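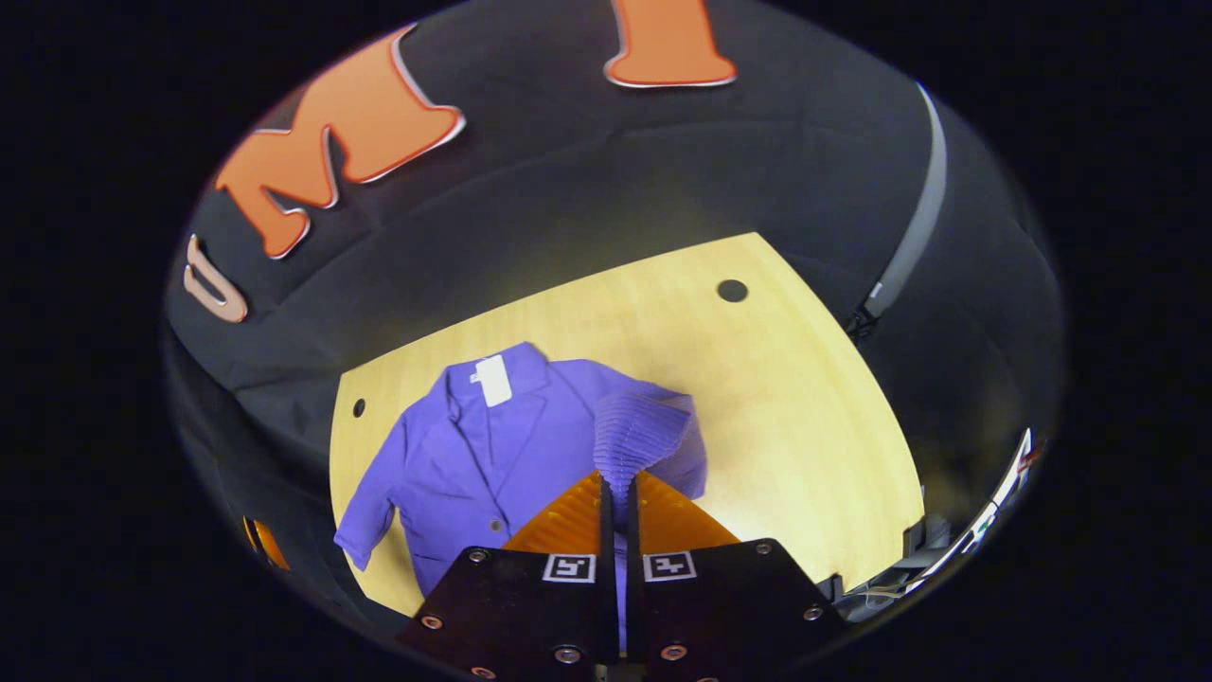

The Second Owner's Ledger

When a vehicle reaches its second owner, the most expensive part of its life is generally over. Depreciation, which takes the largest share of value in the early years, has slowed. What remains is a set of smaller costs that arrive at irregular intervals and are seldom planned for: brakes, tires, suspension parts, registration, and the repairs that fall just outside the original warranty.

The Trenden Motor Club has spent the past year following those costs among its own members. The club's Household Vehicle Study enrolled 82 households, each of which had purchased a used car or light truck and agreed to record every dollar spent on it. The results were presented to the membership in August and are now being used in the club's buyer counseling program.

"Our members know what they paid for the car," said Anjana Herath, who directs the study. "Very few of them could tell us what they had paid to keep it. We wanted to give them a way to see both figures on the same page."

Keeping the Record

Participants were given a printed ledger and asked to enter purchases at the time they were made. Fuel was recorded separately from service, and service was divided into scheduled maintenance, wear items, and unexpected repair. Insurance premiums were entered monthly, even when they had been paid in a single sum.

The separation proved useful. Several households that described their vehicles as unreliable found that most of their spending had gone to wear items, which would have come due on any vehicle of the same age. Others had praised their cars as trouble-free while postponing fluid changes and alignment work well past the recommended interval.

Thu Vi, a school administrator who joined the study with a seven-year-old sedan, placed herself in the second group. Her ledger for the first quarter showed almost no service spending at all.

"I was rather proud of that page," she said. "Then the club's adviser asked me when the transmission fluid had last been changed, and I had no answer for him."

The work was done the following month, together with a coolant service and a new set of front brake pads. Her spending for the second quarter was the highest of any in her ledger. It has since settled at a level she now sets aside from each paycheck.

The Inspection Before the Sale

The study also examined how members had bought their vehicles. Those who had paid for an independent inspection before purchase reported fewer unexpected repairs in the first six months, although the club cautions that careful buyers may also be careful owners, and that the group was too small to support a firm conclusion.

Anas Slaoui, who manages the service floor at Bemetti Auto Care, has performed many such inspections for club members. He recommends that buyers request a written report and that the vehicle be examined on a lift, with the wheels removed. A road test should include a cold start, a stretch of highway, and several full stops from moderate speed.

"A seller with a sound vehicle will usually agree to this," Slaoui said. "When the seller does not agree, the buyer should ask why before discussing the price."

Where faults are found, the report can serve as a basis for negotiation. One member received a reduction of $700 after an inspection identified a leaking rear shock absorber and uneven wear on two tires. She had both matters corrected within the week.

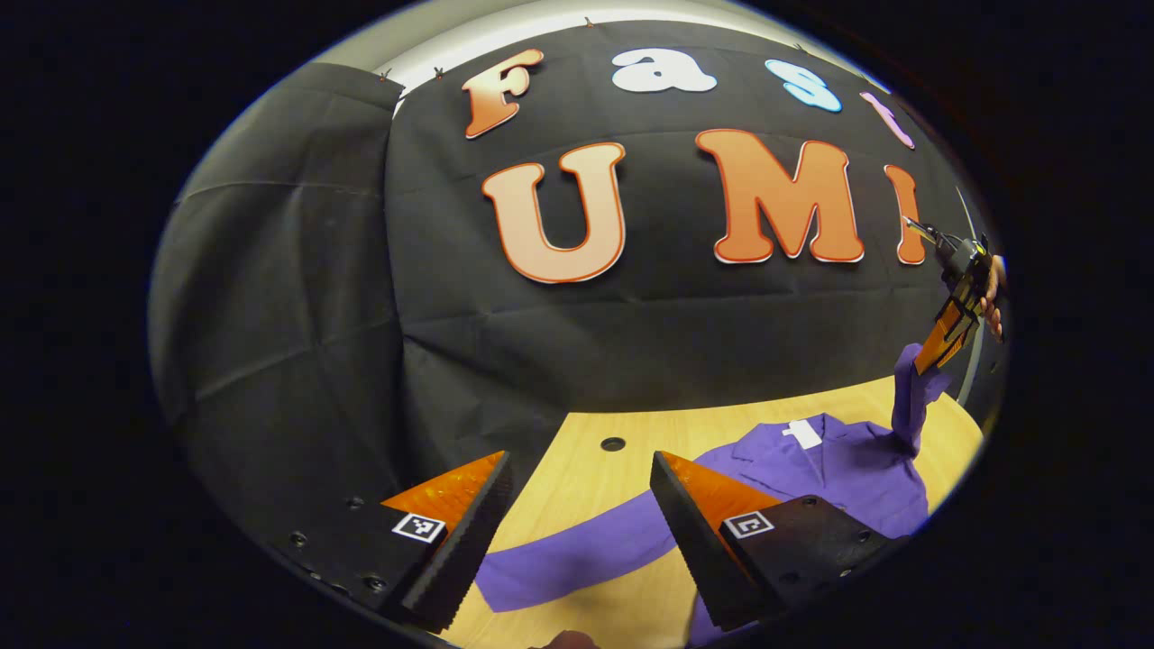 Setting Money Aside

On the strength of the study, the club has revised the worksheet it provides to prospective buyers. The earlier version asked for the purchase price, the loan payment, and an estimate for fuel. The new version adds lines for insurance, registration, tires, and a monthly repair reserve, and it must be completed before a counseling appointment is scheduled.

Sarahí Xolalpa, who leads the counseling program, said the reserve line prompts the most discussion. Many buyers prefer to put the whole of their budget toward a newer model and assume that it will need little attention. Counselors now ask them to price a full set of tires for the vehicle they have in mind, since larger wheels can raise that cost considerably.

The revised worksheet is available at the club's Quan Street office, where counseling appointments are offered until 7 in the evening. Ledgers for the coming year may be collected from the same desk.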